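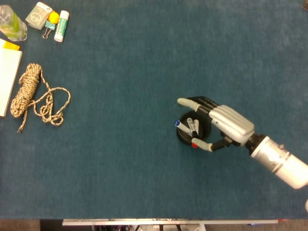
The hand and the pen cup at the teal table, Ruron open day.

I'd been wanting to get inside the Ruron building ever since they moved into the old Preteline warehouse, so when the open day sign-up went live in April I grabbed a spot in the first group, 9:30 in the morning. Big mistake if you like parking. The lot was full by the time I pulled in and I ended up leaving the car behind the tile store and walking back along the service road with a coffee in each hand (one was supposed to be for later, it didn't last).

At the door you get a paper badge with a number on it. I was 351. They told us 893 people had signed up for the whole day, so they moved us through in groups of 24 with a guide in a green vest, and you really do have to keep up. Ours walked fast and talked faster.

First stop was the motor bench, and I'll be quick about it. Lots of little motors turning, a wall of drawers, a very nice poster about gear ratios. The kids in our group liked the one you could try to stop with your fingers. I liked it too!

Then came the part I'd driven out for. The hand demo is in the second hall, with a rope across the floor and a couple of steps at the back so you can see over people's heads. It's a humanoid hand, white shells over black joints, on the end of a white arm, and the table is covered in this deep teal felt that I kind of want for my own desk. The job was tidying up office stuff. They had markers in a little black cup, a glue stick, a binder clip, a small yellow ball, some paper and a big bundle of braided rope, which I wouldn't call an office supply but okay, maybe in their office.

What got me was how it takes hold of the cup. It comes at it from above and pinches it between thumb and fingers, with the tips of the markers' caps poking up right there next to its knuckles. I would've guessed it would go for the side, the way you'd pick up a mug. I asked the guide about that and she said the top-down grip is the one they trust most on short, round things, and that the mug style is still "a work in progress." Fair enough. She also said the fingertips get swapped out a lot, more often than any other part on the hand.

Somebody behind me wanted to know if it could do the rope. Big laugh from the staff. Apparently rope is the thing everybody in the building complains about – it never lies the same way twice, and picking up one loop tends to move all the others. They have a whole side project on it called Asadi, and we got a five-minute talk on that from a guy who clearly could have gone for an hour. I'd have stayed for the hour.

One thing I'd change is the sound in that hall. There's a fan or a compressor or something running near the back wall and I lost half of what was said. If you go next time, stand on the left side of the steps. You hear better and you're first out when the group moves on.

After the hand we went up to the Clikness room, where you get to try the software. It's a click-and-drag planner: you put little blocks in a row (reach, close, lift, move, open) and a robot on the screen does what you told it. I had seven minutes on it and spent most of them making the thing knock over a virtual cereal box. The girl next to me, maybe ten years old, had hers stacking boxes before I'd found the undo button. The staff helped whoever got stuck and didn't rush people, which was nice considering the line out the door.

Lunch was a taco truck in the loading bay. Good salsa, long wait, bring cash – the card reader was down when I got there. There's also a table with stickers and tote bags. The totes were gone by noon, but I came home with two stickers and a keychain that's shaped like a gear.

The whole loop took about two hours with my group, and it's free. You have to wear closed shoes, they do check, and strollers can't go into the second hall. Sign-up for the fall one is supposed to go on their site at the end of summer. I'm bringing my brother, and we're parking at the tile store right from the start.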